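3. Materials and Setting

3.1 The furnished room

The household trials were held in a bedroom with a tub chair, a bed, a radiator and a bedside table. The work in this section concerns the handling of soft furnishings, in particular fringed throws, which earlier studies of laundry and bed making have mostly left out in favor of towels and sheets. 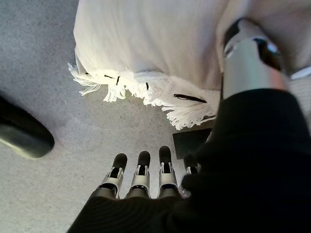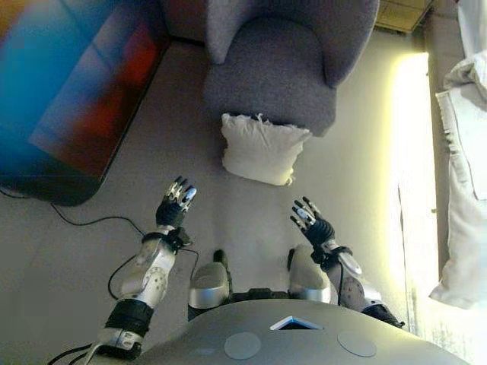
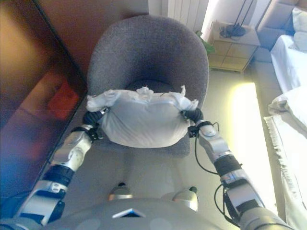
Figure 2. Three views from one session in the furnished room.

Soft Furnishings and Domestic Textiles Group, Department of Home Environment Studies, Skolidbridge

The room was chosen for its ordinary crowding. The tub chair is upholstered in a textured gray fabric and has a high, curved back, with the radiator behind it and the bed to one side (Figure 2, third view). Sunlight reaches the floor between the chair and the bed, and pale textiles in that strip are harder to tell apart from the floor than the same textiles in shade. Trials were therefore logged as morning or afternoon.

3.2 Textiles

The Flavidow set contains 19 items, of which eight have a fringe on at least one side. Fringed edges behave differently from plain hems. The twisted threads splay into tufts and bunch where the cloth gathers, so that the lower outline becomes a wavy line (Figure 2, first view). A folder who aligns the tips of the fringe will usually leave the hems out of line. Following Lévesque, we took the hem as the reference edge and ignored the threads below it.

3.3 Classes of arrangement

Each item was scored in one of three states: spread, folded or bundled. A bundle is any gathered form with no continuous straight edge, such as the white fabric held over the seat in the third view. Of 98 scored arrangements, seven could not be assigned on first reading and were settled by discussion between the two raters, Colette Hervieu and Estela Ojeda. Most of the disputed cases were throws folded once and then draped, where the fringe hid the lower layer.

Drape length was measured from the top of the supporting surface to the hem. Fringe length was recorded separately in the Dreviston sheet and is not included in the values reported in Section 4.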